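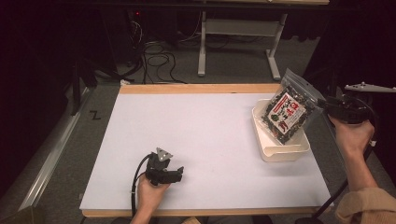 Según Wanting Fu, una memoria de traducción no se limpia, se tira y se vuelve a alinear desde los textos publicados. Me lo escribió en un comentario a la entrada de marzo, y añadía que el tiempo dedicado a corregir segmentos sueltos no se recupera. Para corpus pequeños le doy la razón. En el mío, que mezcla clientes y versiones de plantilla, la realineación introduce errores que la memoria original no tenía, sobre todo en tablas y notas al pie.

Describo el procedimiento que uso ahora, por si a alguien le sirve. El material de partida es la memoria del manual de mantenimiento de Stimura, del inglés al español, alimentada durante casi 19 meses por traductores distintos y exportada en TMX desde Itham.

Primero, la exportación. Itham guarda la fecha de creación y la de modificación de cada unidad, pero en el perfil por defecto solo exporta la segunda. Hay que activar la otra a mano en las opciones avanzadas. Sin ella, un segmento antiguo al que alguien corrigió una coma pasa por reciente y gana la comparación frente a otro mejor.

Después elimino los duplicados exactos: mismo origen, mismo destino, mismo contexto. En este paso no hay decisiones. Los duplicados con el mismo origen y distinto destino van a un fichero aparte, ordenado por texto de origen, y ese fichero se lee entero. Los he agrupado en cuatro tipos: variación de puntuación, variación terminológica, cambio de tratamiento (tú por usted, infinitivo por imperativo) y error. Los tres primeros se resuelven con reglas. El cuarto obliga a abrir el documento original. 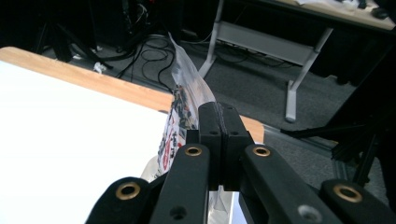

La variación terminológica es la que más trabajo da. «Fitting» aparecía como racor, conexión, accesorio y acoplamiento, a veces en el mismo capítulo. Yolanda Ayala me pasó el glosario de Llorente, que distingue entre racor (unión roscada o a compresión entre tubos) y accesorio (cualquier pieza de la instalación que no sea tubo). Lo adopté tal cual. «Conexión» queda reservada para la parte eléctrica y «acoplamiento» para «coupling», con lo que desaparecen casi todas las colisiones.

Las sustituciones las hago con expresiones regulares, siempre sobre pares, nunca solo sobre el destino. La regla exige que el término inglés esté en el origen y el término rechazado en el destino. Si no se cumplen las dos condiciones, no toca nada. El género y el plural se revisan aparte: pasar de «conexión» a «racor» rompe la concordancia del artículo y del adjetivo, y ninguna expresión razonable cubre los casos en los que el adjetivo va separado por una subordinada. Para eso genero un listado de los segmentos modificados y lo repaso a ojo.
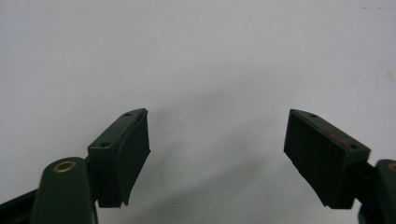 Los dos dedos abiertos, con la pared detrás.

Quedan las penalizaciones. Tenía 2 puntos para las unidades sin revisar y los he subido a 5. Con el valor anterior, una coincidencia sin revisar todavía se colocaba por delante de una parcial revisada y bien resuelta. A las unidades procedentes de alineación automática les aplico 6, y en pretraducción ni siquiera las admito.

Marius Sima me preguntó por las etiquetas internas. No las normalizo. Itham compara las etiquetas por posición y por tipo, así que cambiarlas en bloque hace caer coincidencias que antes eran exactas. Si el cliente cambia de plantilla, prefiero asumir la pérdida en el primer encargo y dejar que la memoria se actualice con el uso.

Pendiente para otra entrada: la segmentación de las abreviaturas de unidades, que sigue cortando frases después de «máx.» y «aprox.» aunque las dos están en la lista de excepciones. Sospecho del orden de las reglas, pero aún no lo he comprobado.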